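Bulholm canteen shop: the drinks wall and the front table

The small shop next to the canteen at Bulholm opened again in August after the refit. Fodora supplied the shelving and Chae did the layout, and the whole job took 6 days with the counter closed. The old shop had its drinks in open crates under the window, and people had to bend down and turn each bottle round to see what it was. Now the bottles stand in rows on shelves, labels facing out, with the same kinds kept together.

The white table in front is used for serving at lunchtime and for folding cloths and wrapping orders the rest of the day. It gets wiped down at 2 and again before closing. Click on any picture for the larger version.
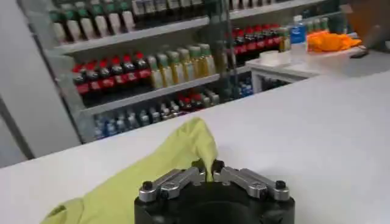
Yellow-green cloth on the table, with the drinks behind. Cola with red caps, and the pale yellow drink with light green caps next to it.

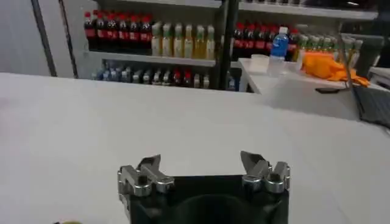

White table, with cola and the yellow-green drink side by side on the shelf. There is more cola to the right of the post, and a bottle of water with a blue cap in front.

A comment came in through the Gumodeo page from a reader who used the old shop for years and gave no name. The new shelves are a big improvement, the reader wrote, but the water ought to be at hand height all the way along, as it is what most people come in for between shifts. The reader also asked whether the yellow cloths could be kept for the table and a different colour used for the floor – at the old place they all went into one bucket and came out the same grey.

The cloths have been sorted out already. Yellow is for tables and counters, blue is for floors, and they are washed separately. The water will be looked at when the autumn order goes in. That order is for 300 bottles, and the shelves can be moved up or down a notch before it arrives.

Opening hours are on the door. The shop is closed on Wednesday afternoons for restocking.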